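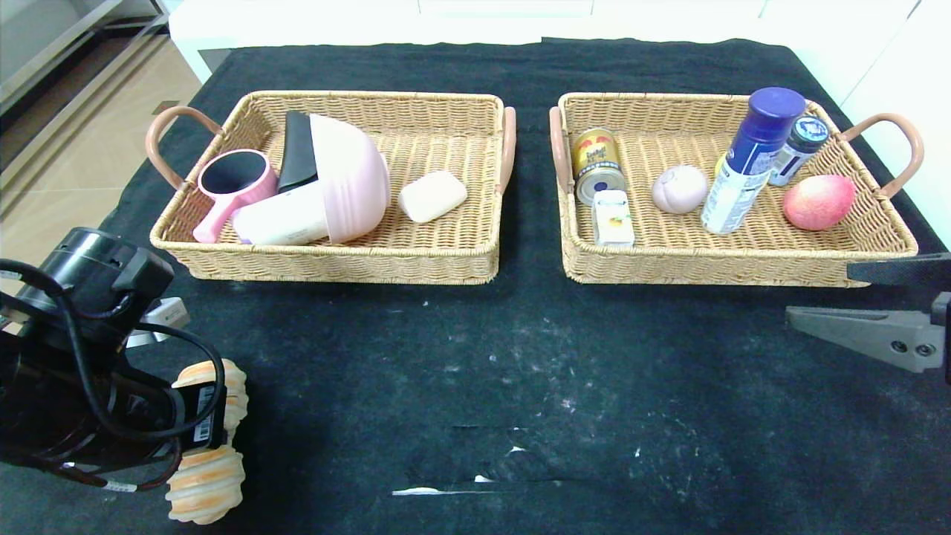
Two woven baskets with leather-covered handles, on a black cloth.

Braveck Community Learning
Looking After Your Phone, Session 4 handout: Backing up your messages and photos

Welcome back, everyone! Last session we got as far as finding the Settings menu and tidying up notifications, and a few of you asked (quite rightly) what happens to all those messages and family photos if the phone goes in the lake. So this session is all about backups, and we'll take it slowly, with lots of time to try things on your own phone.

A backup is simply a second copy of what's on your phone, kept somewhere else. That might be a computer at home, or it might be storage you reach over the internet, usually called the cloud. Plenty of people use both, and I'm one of them – I keep my photos in the cloud and plug into my old laptop every month or so as well.

Before you start
Plug your phone in to charge and connect to Wi-Fi. If you're in our room at the Haddadin building, choose the guest network and leave mobile data alone, as a first backup can be very large. Have your account password handy too. If you can't remember it, don't fret, we'll go through the reset steps together after the break.

Checking how much room you have
Open Settings and look for your name or the word Storage (it moves about a bit depending on the phone). You'll see how much space is used and how much is left. On my practice phone there were 972 photos, and 51 of them were screenshots I'd taken by accident! I cleared those out first and the backup was a good deal quicker for it.

Turning the backup on
Go back to Settings and find the Backup page; the search bar at the top will usually take you straight there. Switch it on, then tap Back Up Now if you have that choice. Mine took 40 minutes, so do put the kettle on. When it's finished, look for the time of the last backup on that same page and jot it down in your course notebook.

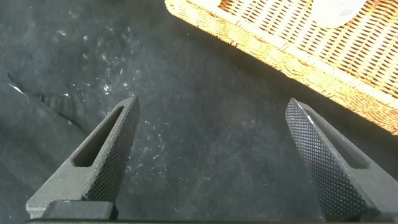

If I delete a photo from my phone, does the backup keep it?
It depends on which service you use. A syncing service matches your phone, so deleting a photo in one place generally removes it from the other, though it may sit in a recently deleted folder for a while. A separate copy on a computer stays put until you remove it yourself.

For next session
Please read page 13 of the course booklet, and bring your charging cable if you'd like to try a backup to one of the Peltent laptops.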